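Section 2: Getting the Jidora voting desk ready for your awards night

I've run the audience vote at the Grarnville Screen and Stage Awards for a good few years now, and most of what follows I learned by getting it wrong in front of a full house. If you've already worked through Section 1 you'll have the Jidora software on your laptop and a licence code in your inbox. Keep that email open, you'll want it in a minute!

Before you start

You'll need the laptop, the Vondari receiver, its short cable and your final list of nominees. I do mean final. I once loaded the Best Newcomer list on the afternoon of the show, then had two late changes and had to rebuild the whole category while the band was doing its sound check.

Setting up the event

1. Open Jidora and choose New Event. Type the name exactly as you want it on the big screen, capitals and all.

2. Paste in your licence code. The basic licence covers 100 voting handsets, and if your room is bigger you'll need to add a second block now (you can't do it once voting is open).

3. Plug in the Vondari receiver and wait for the steady green light. Mine takes its time, so I usually go and find a cup of tea.

4. Go to Settings, then Channel, and pick 227. This is the one I always use at the Kinoshita Theatre, as the radio mics there don't seem to bother it. Ask your own sound desk what they're running before you settle on a number.

5. Click Pair All and switch the handsets on a row at a time. Each one beeps once when it joins.

Note: if a handset beeps twice it has joined an old event. Hold down the star key until the display clears, then try again.

Loading your categories

6. Choose Categories, then Import, and pick your nominee list. Jidora likes one name per line. Accents come through fine, but it hates brackets, so take out anything like "(for the tour)" first.

7. Drag the categories into show order. Do check this against the host's script, as the host will read from the script whatever your screen says.

8. Set the voting time for each one. I give people a bit longer for Best Ensemble because they like to argue about it with whoever they came with.

Caution: don't tick Show Live Results unless you really want the room to see who's winning. It's on by default after an update, and it will spoil your envelope moment.

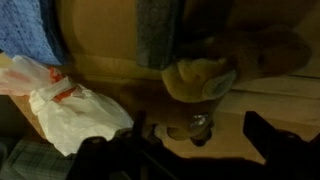 Blue knitted fabric and a strip of dark grey beside a wooden surface.

Running a test vote

9. Press Rehearse and vote on a few handsets. The word TEST should stay on the screen the whole time.

10. When you're happy, press Clear Test Votes and type the reset code, 727. Look for a row of zeros against every nominee before you go any further.

11. Save the event, then save it again to a memory stick and put that in your pocket. I've only needed mine once, halfway through Best Musical, and I was very glad of it.

Note: leave the receiver plugged in between the rehearsal and the show. If it does come out, go back to step 3 and pair everything again.

Section 3 covers opening and closing the vote on the night, and what to do about a tie.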